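Share 12 | Comments 11

Section 4. Folding and storing button-up shirts

This section covers long-sleeved shirts with a collar and buttoned cuffs. For T-shirts and knitwear, see Section 3. For pants, see Section 5. The method is the same for all sizes, but children's shirts are folded once across the body instead of twice.

The finished fold fits the Ondier shelf box and the shallow Trusier drawer insert. If you have the tall Cavow bin, store shirts on their lower edge with the collar up, as described in 4.5.

4.1 Before you start

You need a flat surface wider than the shirt with its sleeves out. A made bed works well. Smooth the cover first, as ridges in the bedding will press into the fabric while you work. A table is better for stiff or starched shirts.

Check that the shirt is completely dry, including the collar, the cuffs and the double layer behind the buttons. These parts dry last.

CAUTION: Do not store a damp shirt in a closed box. Damp cotton can mildew within days, and the marks may not wash out.

Take off rings or bracelets with raised settings if the fabric is fine or loosely woven. A smooth band is not a problem.

Empty the chest pocket.

4.2 Preparing the shirt

1. Hold the shirt by the shoulder seams and shake it out twice.

2. Lay it face up. Pull the two front edges together so that the buttonholes sit over the buttons.

3. Fasten the top button, then every second button down the front. Fasten the last button as well. On shirts with a very soft front, fasten all of them.

4. Run your palm down the front from the collar to the hem. Do not press hard on the buttons.

5. Turn the collar down along its existing crease. Start at the center back and work out to each point. If the points curl, roll them gently the other way between your finger and thumb.

6. Check for loose buttons. Set the shirt aside for mending if a button hangs away from the fabric or the thread has started to fray.

NOTE: Leave collar stays in place only if they are plastic. Metal stays should be removed and kept in the lid pocket of the box.

4.3 Cuffs

Cuffs are thicker than the rest of the sleeve and cause most of the lumps in a finished stack. Deal with them before folding the body.

1. Pick up one cuff and open it out. Look inside for lint and for any crease that runs across the band.

2. Support the cuff from underneath with one hand. With the other, pinch the top edge between your thumb and fingers and draw it straight.

3. Bring the two short ends of the cuff together with the buttonhole end on the outside.

4. Fasten the cuff button. If there are two buttons side by side, use the one that gives the looser fit. The cuff will lie flatter.

5. Press the cuff flat with your fingers, working away from the button.

6. Repeat with the other cuff.

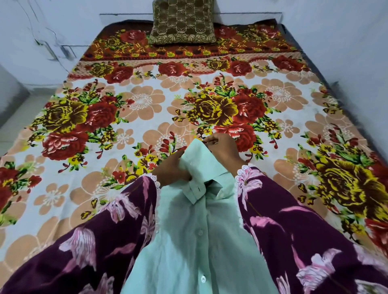 Reading time: 6 min | 1466 views

A cuff can be worked on in your lap or over the bed, whichever lets you hold it without pulling on the sleeve. Let the rest of the shirt hang or lie slack. Small wrinkles in the body at this stage will be smoothed out when you turn the shirt over.

For French cuffs, remove the cufflinks, line up the holes and leave the cuff unfastened. Do not fold a French cuff back on itself a second time.

4.4 Folding the body

1. Turn the shirt face down. Spread the sleeves out to the sides and smooth the back from the yoke to the hem.

2. Place the Ho folding board on the back of the shirt, with its top edge just below the collar. If you do not have the board, use a magazine of similar width or fold by eye.

3. Fold one side in over the board. The crease should start near the middle of the shoulder.

4. Fold the sleeve down so that it runs parallel to the side crease. The cuff should end above the hem. If it is too long, turn it up once.

5. Repeat on the other side. The second sleeve lies beside the first. Avoid laying one cuff on top of the other.

6. Slide the board out through the hem.

7. Fold the hem up by one third, then fold again to meet the bottom of the collar.

8. Turn the shirt over and straighten the collar.

NOTE: If the front bulges between the buttons, the side folds are too tight. Undo steps 3 to 7 and move both creases slightly outward.

4.5 Placing shirts in the box, drawer or bin

Ondier shelf box: Lay the first shirt with its collar to the left and the next with its collar to the right. Keep alternating. The stack should stay below the fill line.

Trusier drawer insert: One shirt deep only. Overlap them like shingles, with each collar showing.

Cavow bin: Stand the shirts in a row with their collars up. Leave enough room to slide a flat hand down the side.

CAUTION: Do not force the lid shut. Pressure on the top shirt will crush its collar and may crack the buttons.

4.6 Care in storage

Shirts that are worn often need no further attention. For seasonal storage, take the stack out once halfway through, refold each shirt with the creases in a slightly different place, and wipe out the box with a dry cloth. Shirts packed away in September should be checked before the end of winter.

Replacement lids for the shelf box are listed under part 63 in the back of this guide.

Section revised May 7, 2026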